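Consejos para practicar con la pinza de mano: ordenar una mesa de aperitivos

Taller de robótica, segundo grupo
Texto de Chunhua Qiu

En el taller me pidieron escribir lo que aprendimos en febrero, para que los alumnos nuevos no pierdan las primeras tardes como yo. El español no es mi primera lengua, por eso escribo frases cortas y pido perdón por las que salgan raras.

Nuestro proyecto se llama Cultia. La tarea parece muy fácil: hay un montón de paquetes de comida encima de la mesa y hay que pasarlos a una bandeja con la pinza. Con la mano se hace en un minuto. Con dos dedos de plástico, la primera vez, yo tardé 7 minutos y rompí una galleta.

Antes de empezar

Limpie las almohadillas de los dedos con un paño un poco húmedo y espere a que se sequen bien. La grasa de las bolsas se queda pegada y después los envoltorios brillantes resbalan mucho. No use alcohol en las almohadillas. En nuestro grupo alguien lo usó y la goma quedó dura.

Apriete los tornillos de las articulaciones con el destornillador pequeño, pero sin fuerza. Si el dedo se mueve con dificultad, afloje un cuarto de vuelta. Yo lo reviso al llegar y otra vez después de la pausa.

Ponga un mantel de tela. Sobre la mesa desnuda los paquetes planos se deslizan cuando uno los toca de lado, y hay que perseguirlos hasta el borde. La tela los frena. Estire el mantel por las cuatro esquinas, porque una arruga pequeña levanta el paquete por un lado y los dedos lo cogen torcido.

El montón

Mezcle cosas de forma diferente. Al principio yo preparaba montones con muchos paquetes iguales, y Nicanor Sepúlveda, nuestro monitor, me los deshacía sin decir nada. Ahora pongo siempre algo redondo, una caja, bolsas grandes y envoltorios pequeños, y dejo que unos queden encima de otros.

No llene la bandeja antes de tiempo. Colóquela al lado del montón, en el lado de su mano buena, con la parte larga paralela al borde de la mesa o un poco girada, como le sea cómodo para la muñeca.
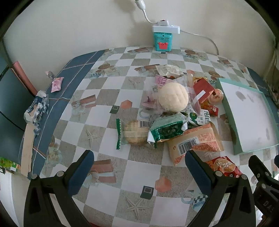
Los dedos de la pinza ante el montón, con la bandeja verde menta a la derecha.

Cómo coger cada cosa

Los bollos y otras cosas redondas: abra los dedos más de lo necesario, baje despacio y cierre por la mitad más ancha. Si cierra por arriba, el bollo sale para abajo. Si aprieta mucho se hunde y ya no recupera la forma. Conviene empezar por el que está encima de todo.

Las cajas: busque las dos caras estrechas. Una caja inclinada se coge mejor si uno gira la muñeca hasta que los dedos estén igual de inclinados que ella. No intente ponerla recta primero, se pierde mucho tiempo.

Las bolsas grandes: nunca por el centro. Hay que pellizcar el borde cerrado, donde el plástico es doble. Para levantar una bolsa que está debajo de otras cosas, quite primero las de encima, aunque parezca más lento.

Las galletas en bolsa transparente: también por el extremo. El extremo dentado va muy bien. La galleta queda colgando y no sufre.

Los envoltorios pequeños retorcidos: por la punta retorcida. A mí me costó mucho. Si el caramelo está lejos del montón, déjelo para el final y así no cambia la postura del brazo a cada momento.

Anotar los intentos

Apuntamos todo en un cuaderno: la hora, el objeto y si llegó a la bandeja o se cayó. En febrero nuestro grupo hizo 2153 intentos y el mejor día fueron 285. Mi récord personal es 222, pero terminé con dolor en el pulgar y no lo recomiendo. Mejor descansar cada media hora y mover los dedos.

Escriba también los fallos. Yo los borraba por vergüenza y Nicanor me explicó que los necesitábamos para la presentación. Con los fallos vimos que casi todos eran de bolsas cogidas por el medio.

Para guardar

Deje los dedos abiertos. Si se guardan cerrados, las almohadillas se marcan una con otra. Nosotros usamos la caja del equipo Kongkaew, que compartimos con el grupo de la mañana, así que por favor devuelvan el destornillador a su sitio.

Sacuda el mantel fuera. Las migas atraen hormigas desde que hace calor. Los paquetes que se abrieron no vuelven al montón: se tiran, o se comen si están limpios. Los demás sirven muchas veces, aunque el plástico se vuelve blando con el uso y entonces es demasiado fácil cogerlos. Cuando note esto, cámbielos.

Quien tenga en casa envoltorios difíciles, sobre todo muy brillantes o muy finos, puede traerlos al taller antes de las 17:00 y dejarlos en el armario, en la balda de abajo.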